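February, ten past six, canteen kitchen

Up before the heating again. Steltach want the morning log kept by whoever opens up, and whoever opens up is me, so my diary and the log have more or less merged. They get the numbers. You get the grumbling.

Second month of the robot. The office calls it Bosman, after the old delivery van. On paper it is unit 1731, and on paper I am no longer kitchen assistant but "kitchen lead, mixed team". The mixed team is me and it. The pay has stayed very loyal to the old title.

What changes, then. I used to do the pots with the radio up and talk to whoever came in early. Now I stand by the tea urn with a tablet and press Confirm. There were 181 confirmations yesterday, according to Grindia, the software, which is proud of that sort of thing. My hands are lovely. First winter in years without cracked knuckles, and I'd be a liar to say I missed them. My back has stopped complaining as well. My head has taken over.

The two lads from the evening clean have gone down to almost 60 per cent of their old hours. "Rebalanced" was the word on the notice. One of them asked me if he should learn the tablet. I said yes and felt like a recruiting poster.

Dastero came in after Christmas to train us, half a day with sandwiches. We learned where the stop button is, and how to stand so it knows we are there. I have worked in kitchens where the chef never managed that, so fair play.

Put the sponges back by the sink last night, in the corner where I like them. Small victory. Stuck this in from the tablet:
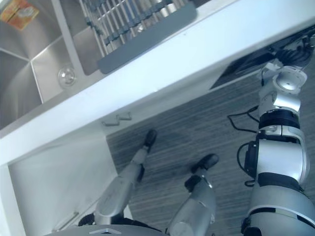
My colleague's view of the sink and its own feet.

Eight o'clock now. Breakfast trays are stacking up, 70 on the sheet, and the tablet has started its little chime. Must go and confirm something.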